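Shared Workshop Robotics, Evening Group
Handout 4: towel folding on the bench arm
Notes by Deisy Arango, typed up fast, corrections welcome

Picks up where handout 3 stopped (mounting, e-stop, homing). If you missed that one get it from Jhosep Huamán before you touch anything. Power-up checklist is in there and I am not repeating it.

1. Why a towel

Rigid parts are easy. Block goes where you put it. Cloth has no fixed shape, so a pose you taught ten minutes ago may be no good now. Towel is thick enough to grab, cheap, washes. Start with it folded, not spread out — the first job is only pinch one edge, lift, put down.

Terms for tonight:
hem — the stitched edge, stiffer than the rest
band — ribbed woven strip near the end, no loops
pile — the loopy part, catches on fingertips
layer — count from the table up, so layer 1 is the bottom

2. Views

We look at the job from more than one place. Wrist view for the grasp, fixed views for everything else. The wrist view has no sense of how high you are, so don't judge height from it. Check a side view.

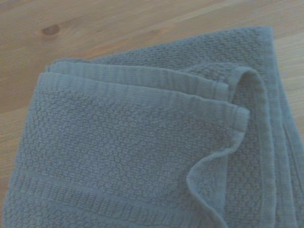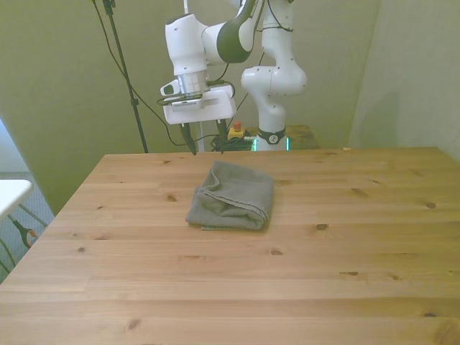
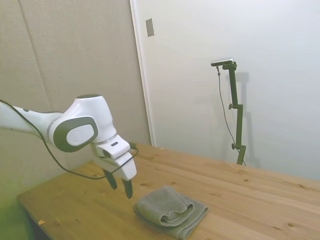 Fig. 4.1 The folded towel on the wooden table: close up (first), then with the arm from two sides.

Things to get from the figure. Close up, the ribbed bands and the pile are easy to tell apart, and the wavy hem stands a little off the layer under it. That is your kind of target. In the other two the same towel is mostly a gray lump, fine for asking where is it, useless for asking which layer. Color shifts too, bluer close up. So don't hard code a color threshold from one camera and use it on anohter. Edith Ospina lost an evening to that in March.

3. Grasp routine

a. Arm above the table, fingers open, clear of the cloth.
b. Find the hem in the wrist view. If you only see pile, move and look again.
c. Line the fingers up across the hem, one each side of it.
d. Go down slow. Stop short of the wood. Last bit in small steps.
e. Close. Wait 400 ms. Lift a little, stop, look.
f. One layer or two? Two is a fail, write it down as a fail.
g. Open, back off, log it.

Wait time is a starting value, Giuliana Nina wants it shorter. Change one thing at a time please.

4. Cables

Go through every pose by hand at low speed first and watch the loops by the wrist. Slack at one end of the reach is tight at the other. Tie wraps in the drawer marked Palomino. Don't tie across a joint.

5. Logging

File is jinby_log, one row per try. Start pose, which edge, layers picked up, result, initials. We have 543 rows so far and 64 of them have no initials, so I can't ask anyone what happend. Fill it in at the bench and not from memory at home.

6. For next time

Twenty tries each on a hem and on a folded edge, same start pose. Bring the rows. Fidelina Sotelo will show her script for sorting fails by edge type.
Read the Drodel gripper notes, the part on finger pads. Skip the math.
Bring a second towel, thinner if you have one.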